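Evening, October

Long day, but a good one! I finally got the Baumgart rules down to something a normal person might read. The old version ran to 103 lines (I counted, because cutting them was my whole job this week) and now it's 88. Still too many, but Flirkley wanted their bit about speed limits kept word for word, so in it stays.

The one I fought hardest for is rule 7, the start pose rule. Every simulated run begins with both arms clear of the box, and no hand goes for the food until the log is open. Sounds fussy, I know. But Vetance sent us runs last month where the arms started wherever they liked, and comparing them was a total headache.

I spent the afternoon in the simulator with the lemon and the red fruit on the blue plate, going over what counts as a proper approach. My feeling is the idle arm should have rules too, same as the busy one, and Wurkex never wrote any.

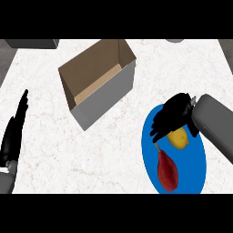 So I've drafted 2 new ones, one for where a waiting hand may rest and one for how close the hands can get to each other. The second is a mess, I kept changing "near" to "close" and back again like that would help. I need an actual distance in there. Tomorrow I'll ask for the old test notes, and then I'm going to bed early for once.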